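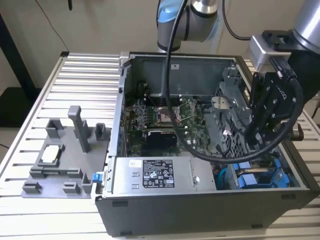 Enero
Redacción de Cultura y Espectáculos

El dúo Bozsik ha comunicado el fin de su actividad conjunta tras 15 años de carrera y la cancelación de la gira que debía iniciar en primavera. La productora Tarnance, responsable de su representación, difundió la decisión mediante una nota remitida a los medios a las 12 del mediodía, en la que solicita respeto a la vida privada de ambos artistas.

Según el comunicado, la separación es «meditada y de mutuo acuerdo». El texto no menciona la relación sentimental que los dos integrantes mantuvieron durante buena parte de su trayectoria y que, desde el pasado otoño, ha sido objeto de comentarios constantes en programas de televisión y redes sociales. La productora se limita a señalar que ninguno de los dos concederá entrevistas sobre el asunto y que sus servicios jurídicos estudian las informaciones publicadas en las últimas semanas.

La gira constaba de 22 conciertos. El primero iba a celebrarse en el Teatro Dernel, cuyo aforo de 2312 localidades se había agotado en la preventa. La dirección del recinto ha confirmado que la fecha queda libre y que anunciará una nueva programación en cuanto se cierren las gestiones con otras compañías.
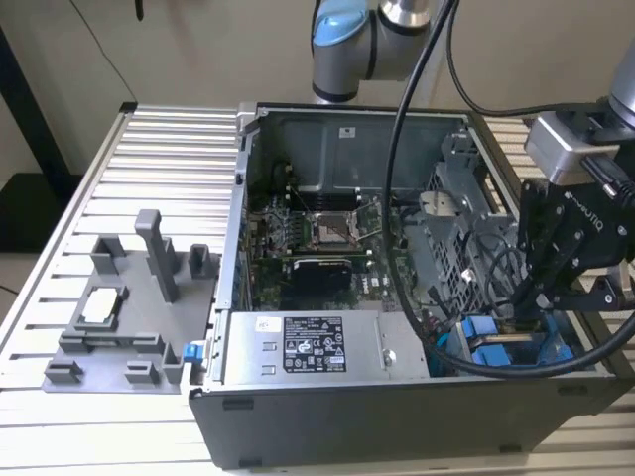
Devolución de las entradas

El importe de las localidades se reintegrará de forma automática en la tarjeta utilizada para la compra, con los gastos de gestión incluidos. Quienes adquirieron su entrada en taquilla deberán presentarla en el mismo punto de venta. Los paquetes que incluían el encuentro con los artistas se tramitarán por separado — Tarnance ha habilitado para ello un formulario en su página — y exigen adjuntar el justificante de pago.

El álbum pendiente

Continúa sin aclararse el destino del disco que Bozsik grabó el pasado verano. El sello Zarkow, titular de los derechos, ha indicado que las sesiones concluyeron y que la publicación depende de la conformidad escrita de ambas partes. Dos de las canciones se habían estrenado ya como adelanto y seguirán disponibles en las plataformas habituales.

La retirada afecta asimismo a la gala benéfica de febrero, en la que el dúo figuraba como cabeza de cartel. La organización mantiene la convocatoria y dará a conocer el programa definitivo antes de fin de mes.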